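# Repair or Replace: Household Appliance Disposal in Kendholm

Term Report, Environmental Studies
Submitted 10/27/18

## 1. Background

The town of Kendholm charges residents a fee for each small appliance left at the Flimivwood transfer station. The fee was introduced in March, and the town stated at that time that it expected more households to repair broken items or pass them on to others. The purpose of this report is to examine whether residents changed their habits after the fee took effect, and to identify the reasons they gave for keeping, repairing, or discarding an appliance.

Small appliances are defined in this report as corded or battery-powered household items that one person can carry. Vacuum cleaners, toasters, fans, coffee makers, and hair dryers fall within the definition. Televisions and computers are handled under a separate program and were left out.

## 2. Method

A written survey was mailed to 600 households in Kendholm. Addresses were drawn at random from the public street list. The survey asked what the household had done with the last small appliance that stopped working, whether the household knew of the fee, and what a fair price for a repair would be. A total of 147 completed surveys were returned.

The transfer station also allowed the group to review its paper intake log. The log lists 1,302 small appliances received since the fee began. Entries from before that time were kept by weight only and could not be compared item by item.

Finally, the group visited the Acheampong repair shop on Flernel Street, the only shop in town that still accepts small appliances. Staff answered questions on pricing, parts, and the types of faults they see most often.

## 3. Findings

Most households that answered the survey knew of the fee, but few named it as the main reason for their decision. Cost of repair was mentioned far more often. Many respondents stated that they would not pay more than half the price of a new item, and several wrote in the margin that they had never asked for a quote.

A second group of answers concerned the difficulty of finding parts. Belts, filters, and hoses can be ordered by mail, but respondents did not always know the model number or where on the appliance to look for it. Older residents were more likely to have tried a repair at home. Renters were more likely to have left the item at the curb, where the fee does not apply if another person picks it up.

The repair shop reported that vacuum cleaners are the item most often brought in. According to staff, the usual causes are a worn belt, a blocked hose, or hair wound around the brush roll. All of these can be corrected with simple hand tools. Shop staff charge a flat bench fee to open and inspect an appliance, and this fee is credited toward the repair if the customer decides to go ahead.

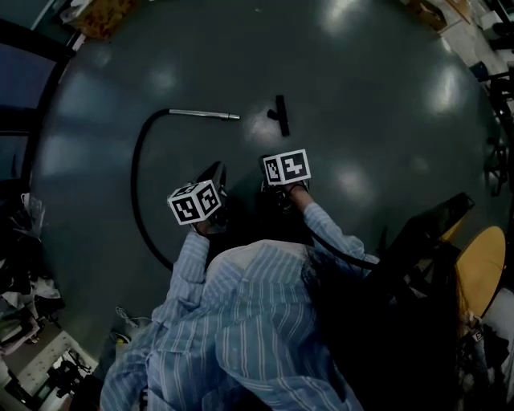

Faults in the motor or the power cord are a different matter. The shop will replace a cord, but it advises customers against motor work on low-priced models, as the part alone can cost nearly as much as a new unit.

## 4. Limits of the Study

The response rate was low, and households with an interest in repair may have been more willing to answer. The intake log was filled out by hand by different employees, and some entries read only "misc." These were counted as small appliances when the fee had been collected.

## 5. Recommendations

The group recommends that the town take 4 steps:

- Print the repair shop's hours on the fee notice.
- Set aside a covered shelf at the transfer station for working items.
- Record appliance type in the intake log using fixed categories.
- Repeat the survey after the fee has been in place for a full year.

A copy of the survey form and the tally sheets is on file with the department office.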